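Ok quick one because I have to be up at six. Purnside song night results are in and I have Opinions.

For anyone who doesn't follow this stuff (hi mom) – it's the regional song contest, twelve acts, one winner, goes out live on a Sunday and ends way past when it should. Winner gets a slot at the Naltau final in November. I've watched every year since college and I've picked the winner exactly twice.

So. Magdolna Oláh won. Fine. Good voice, great key change, the dress did a lot of work. The song itself I could not hum for you right now if you paid me. My phone vote went to Vlasta Trajkovski, who came fourth, and I'm still mad. Three minutes, one accordion, no dancers, and she held that last note so long the host started walking on and had to walk back off. FOURTH. Behind the guy with the smoke machine.

The juries had her second, by the way. It was the public vote that sank her. She sang from slot two and everyone knows slot two is death. People were still making popcorn.
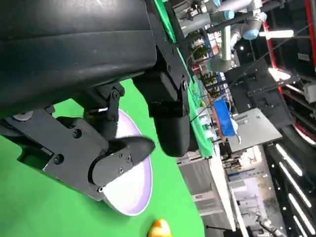
Black gripper, tilted view.

Anyway the running order. They used to draw it from a bowl, all of it, and now the producers pick and it shows. Both ballads back to back, then Csaba Farkas and his brass band, then the break. Whoever came on after the brass band was doomed, and it was poor Priya Blackwood, whose song is basically a whisper. I liked it a lot more on the second listen. Go find the studio version, it's called Plinell and it's lovely, the live mix buried her completly.

Also the voting numbers. They put the final tally up for maybe four seconds and I paused it. 1297 votes for the winner, and Vlasta was 400 behind. That's it! In a contest with a fan forum bigger than that! If half of you who messaged me "omg robbed" had actully picked up the phone we'd be having a different conversation.

Erzsébet Juhász hosted again and she was great again. Give her the final too please. The green room bits can go though, 40 minutes of people on a couch saying they're just happy to be there.

My guess for Naltau – Magdolna gets top five, doesn't win. Csonka are sending that duo from last year's heats and the chorus is a monster. Will do a proper ranking of all the finalists when the songs are out.

Comments are open, be nice about the smoke machine guy, his sister reads this.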